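4. Setting up a team and ordering kit in the Pluscombe club shop

Before you start this section, your club must already have an account (see section 3). You need the club number, the e-mail address of the kit manager, and the crest of the club as a file. The file must be smaller than 3000 KB. If you do not have the crest yet, you can continue and add it later, but the order can not be sent to the printer without it.

4.1 Creating the team

1. Sign in and choose My club in the top menu.
2. Press New team. A form with two pages opens.
3. Fill in the name of the team exactly as it is registered with your league. Under 13 Girls and U13 Girls are two different names for the system.
4. Choose the season. If you order in April for the next season, choose the next season and not the one which is still being played.
5. Press Save. The team receives a team code of four digits, for example 3471. Write it down. The players need this code when they choose their sizes.

Note: One team can have a maximum of 41 players. If your squad is bigger, make a second team with the same name and the letter B behind it. Both teams can be put together on one invoice in step 4.4.

4.2 Choosing the shirt

The shop has two shirt models. Hendriks is the model with the round collar and the wider sleeve. Flernus has a V-collar and is cut closer to the body. The shorts and socks are the same for both models.

1. Open the team and go to the tab Kit.
2. Choose Home, Away or Goalkeeper. Each of them is made separately, so you go through these steps three times if you need all of them.
3. Select the model and the main color.
4. Select the second color. It is used for the collar, the edges of the sleeves and the side stripe. These can not have different colors from each other.
5. Put the crest on the left or in the middle of the chest. When there is also a sponsor, the crest in the middle must be moved up with the arrow buttons until the red line disappears.
6. Press Save as draft.

Caution: The colors on a screen are never the same as the colors on the fabric. If the new shirts must match shirts that you already have, order a color card first. It is free for clubs and comes by normal mail.

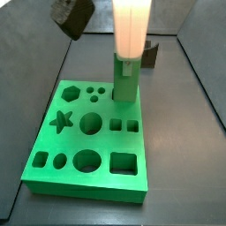
Please check also the rules of your league about colors. Some leagues do not allow a goalkeeper shirt in the same color as the shirt of the referee, and a few want the home and away shirts to have a clear difference between light and dark. Pluscombe prints what you have approved and does not check this for you.

4.3 Names and numbers

1. Go to the tab Players and choose how you want to fill in the list: by hand, or with the team code. With the team code every player (or parent) fills in the name and the size.
2. Give each player a number. The system accepts 1 to 99. It shows a yellow triangle if a number is used two times, but it does not stop you.
3. Check the spelling of every name. Accents and hyphens are possible. Names longer than 14 letters are printed smaller.
4. Choose the letter type. Jedisow is the standard one and can be read well from the other side of the field. The narrow version is meant for long names.
5. Press Lock list. After this, players can not change their size anymore.

Note: Children's sizes are by height in inches, adult sizes are by letter. A player between two children's sizes should take the bigger one. The shorts have a cord, the socks do not.

Caution: Shirts with a name or a number can not be returned, except when the printing is wrong.

4.4 Approving and paying

1. Go to Orders and open the draft. All teams of the club with a locked list are visible.
2. Mark the teams which you want on the same invoice.
3. Download the proof and compare it with your list. Look at the front and the back.
4. Press Approve. You receive an e-mail with the proof attached. Keep this e-mail until the kit is delivered.
5. Pay by card or by bank transfer. For an order above 1000 dollars you can also choose to pay in two parts. The first part must be paid before the printing begins.

For delivery before the summer tournaments, the order must be approved and the first payment received on 12th April at the latest. Orders that come later are printed in the normal sequence.

If something in the proof is not correct, do not press Approve. Press Send back and write in the text field what should be changed. Questions about the proofs are answered by Ineke Schouten of the club desk. Mention always your team code.

The next section explains how to order single shirts again during the season.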